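Why does wood have stripes?

Have you ever run your finger along a table and followed one of the wiggly lines in it? I do it all the time, usually when I'm meant to be eating my breakfast. Those lines are called the grain, and they're a sort of diary the tree wrote while it was growing.

How a tree gets wider

A tree grows upwards from the tips of its branches, but it gets fatter in a different way. Just under the bark there's a very thin living layer, and every year it makes a new coat of wood all the way round the trunk. Imagine putting on a new jumper every birthday and never taking the old ones off!

In spring the tree is thirsty and in a hurry, so the new wood is often pale and full of wide tubes for carrying water. By late summer it slows down and the wood comes out tighter and darker. Pale bit, dark bit, and that's one year done. In winter it has a rest.

If you find a tree stump in the park you can see the rings and count them. My best one so far had 50, which made it older than my mum (she asked me to put that in).

From rings to stripes

So how do round rings turn into long lines? Think of a stick of seaside rock. Snap it across and you see circles. Slice it the long way and you see stripes. A plank is cut the long way, so the rings show up as lines running from one end to the other.

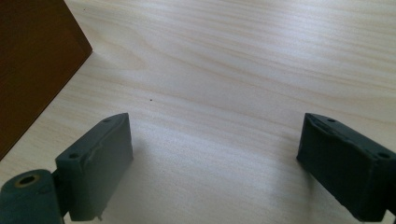
Some planks have wavy shapes like hills on a map. You get those when the saw goes through near the outside of the trunk, where it only skims the curve of each ring. Cut straight through the middle and the lines come out much straighter. And the round swirls called knots? Each one is the place where a branch used to grow.

Why is some wood dark and some pale?

Different trees make different colours. Birch and maple are creamy, walnut is chocolatey brown, and cherry starts off pinkish and goes darker as sunlight gets to it. People add colour too, with stains, oils and varnish — so you can't always tell the tree just by looking at the furniture.
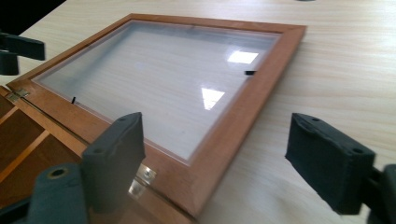
Try it yourself

You'll need a sheet of thin paper, a wax crayon with the wrapper peeled off, and a bit of rough, unpainted wood.

1. Ask a grown-up to check the wood for splinters.
2. Lay the paper on top and hold it still.
3. Rub gently with the side of the crayon for 2 minutes.
4. Turn the wood over and do the other side — is the pattern the same?

I've got 10 rubbings stuck up over my desk now, and the one from an old fence post is easily my favourite.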